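Workshop Notebook, Paper and Textile Conservation, Motdale
Entry for November 2020
Entered by M. Dobos. Read and initialled by T. Pintér.

Subject: wheat starch paste, second series, and backing of the Somogyi survey sheets

The second series of paste trials commenced following the decision recorded in the September entry to discontinue the premixed adhesive. The purpose is to establish a working consistency for lining the Somogyi sheets, which are on a thin machine-made paper with iron gall annotations in the margins. The sheets have been rolled for most of their life and the outer turns are brittle.

Paste was prepared in the small double saucepan at the east bench. Starch was soaked overnight in deionised water, then cooked for 40 minutes with constant stirring. Batch A was cooked by the writer and Batch B by Fatos Lazarević. Batch B was slightly darker in colour at the end of cooking and had caught on the base of the pan. It was strained regardless and retained for comparison, but is not to be used on collection material.

Both batches were rested under a shallow layer of water and strained twice through the horsehair sieve. The second straining made a noticeable difference to Batch A. Staff are reminded that the sieve is to be rinsed straight away and hung, not left in the sink. It was found in the sink again.

Dilution was carried out by eye to the consistency of thin cream for the lining tissue, and somewhat thicker for the edge repairs. Mr Pintér has asked that dilutions be weighed in future so that the results can be repeated. This is accepted and will apply from Batch C.

Test strips were cut from the blank offcuts supplied with the survey sheets. Each strip was lined with kozo tissue, brushed out from the centre, and dried between felts under boards. Relative humidity in the room was held at 60 per cent during lining. Strips were left under weight overnight and examined the following morning.

Results, Batch A: good adhesion across the full strip, no tide lines, slight curl toward the tissue side. The curl relaxed after a further day under boards. The lining could be lifted with a damp blotter in six minutes, which is satisfactory.
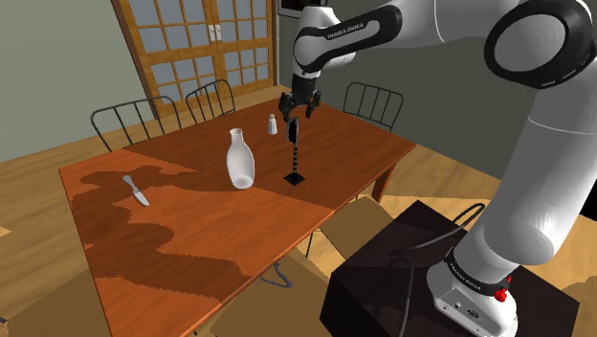
Results, Batch B: adhesion uneven, with small lifted areas near the ends. Faint grey specks were visible under magnification and are attributed to the scorched paste. The lining lifted more readily than that of Batch A. No further work is planned on this batch and the remainder has been discarded.

The curl in Batch A was discussed with Jolán Csizmadia, who considers that the tissue was overly damp when laid down. She recommends blotting the lined strip once before it goes into the felts, and changing the felts after the first hour. Both steps have been added to the method sheet. She also questioned the grain direction of the tissue on two of the strips. On checking, these had been laid across the grain of the offcut. The strips have been marked accordingly and should be disregarded when the curl is assessed.

Ink testing: a small drop of deionised water was applied to a marginal annotation on Sheet 62 and blotted. Slight brown transfer was observed on the blotter. A second test on the printed line work showed no transfer. Until further testing is completed, no annotated sheet is to be humidified in the chamber. Local treatment at the edges may proceed with the thicker paste, applied as dry as practicable.

Supplies: the kozo tissue is down to the last part roll. An order has been placed with Sarkex for the same weight. The felts are worn at the corners and two have been set aside for use as padding only. The request for replacement felts remains with Senyo Aidoo for approval. The wide hake brush is shedding and should be kept for testing until a new one is received.

The Alamo folder (three broadsides, one with pressure-sensitive tape) was received at the bench and placed in the second drawer of the plan cabinet. It has not been examined. The condition report is to be started once the Somogyi offcuts are cleared.

To be done:
Batch C, weighed, cooking time unchanged.
Repeat ink test on Sheet 62 at a second location, and on two other annotated sheets.
Relabel the paste jars with the date of cooking. The present labels show only initials.
Return the borrowed magnifier to the bindery.

Fatos Lazarević will cook Batch C under supervision. The writer will line the strips.

© Motdale Conservation Workshop. Enquiries to the workshop office. Back to top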